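Reports > Partner updates > August

Irevura kitchen project: what we did with open day
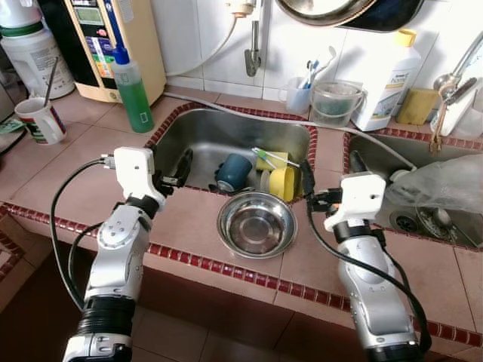

I promised you the numbers first, so: 18 visitors signed in, we ran the sink demo 6 times, and we spent less on the day than I'd asked for. Recep Öztürkmen from Prema came early and stayed through lunch, which I took as a good sign.

The part people liked best was standing close to the two arms and asking whatever they wanted. Most of the questions were about dishes (would it break my good mugs?) and how it copes with a real counter full of real stuff. I loved that! We've been working in a lived-in kitchen since spring and I still think it was the right call - a tidy lab sink would have taught us very little.

Two things didn't go well. The room was too small for the afternoon group, and our talk ran long, around 50 minutes when I'd planned for half that. Corentin Gilbert has already cut the slides down to four.

Next up is a second visit day, with smaller groups and the talk at the end. I'd also like to move part of the travel money over to spare gripper pads, if you're okay with that - just send me a quick yes or no.

Recent updates
Erdem site visit notes
Ukivus training week
Spring budget summary

Contact the project office | Back to top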